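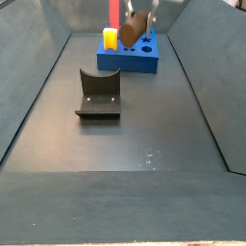
How often should drawer slides and cabinet hinges be greased?

Once a year is enough for most kitchens, and twice for a workshop where sawdust is in the air. Grease applied more often than that collects grit and shortens the life of the part.

Tips > Workshop > Hardware and Fittings

Search tips, tools, rooms Go

Lubricating Drawer Slides and Hinges
By Mostafa Shehata

Most sticking drawers are dirty, not dry. Clean first, then decide whether any lubricant is needed at all.

Removing the drawer
Pull the drawer fully out. On side-mounted ball-bearing slides, find the plastic lever on each side. One lever is pressed up and the other down on most pairs. Hold both and draw straight forward. Undermount slides have two clips under the front corners; squeeze them together and lift.

Cleaning
Vacuum the track with a narrow nozzle. Wipe old grease off with a rag dampened with mineral spirits. Work the inner rail back and forth and wipe again until the rag stays clean. Let the track dry for 2 hours with a window open. Do not hose or soak ball-bearing slides. Water stays in the ball cage and the balls rust.

Choosing a lubricant
Ball-bearing slides: dry PTFE spray, or a thin film of white lithium grease.
Roller slides: dry PTFE spray on the axle only. The wheel should grip the track, so keep the tread clean.
Wood runners: paraffin or beeswax rubbed on by hand. Oil swells the fibers and makes the fit tighter.
Concealed cup hinges: one drop of light machine oil at each pivot. Leave soft-close dampers alone; they are sealed.

General-purpose penetrating oil is a solvent first. It frees a seized screw but evaporates within weeks and washes out the grease that was there before.

Checking alignment
If a clean slide still binds, measure the opening between the cabinet sides at the front and at the back. A difference over 1/16 inch will cause drag near the end of travel. Loosen the rear screws, shim behind the narrow rail with card, and retighten. Tighten by hand. A driver set too high strips particleboard at once.

For a stripped hole, glue in a hardwood dowel, let it set overnight, and redrill. In my own kitchen I have repaired 18 holes this way and none has let go.

Reader note from Shona Drummond: The slides in my Wimarside cabinets have a nylon cage. Will mineral spirits hurt it?
Reply: A quick wipe is fine. Do not leave it to soak.

1,396 shares
18 comments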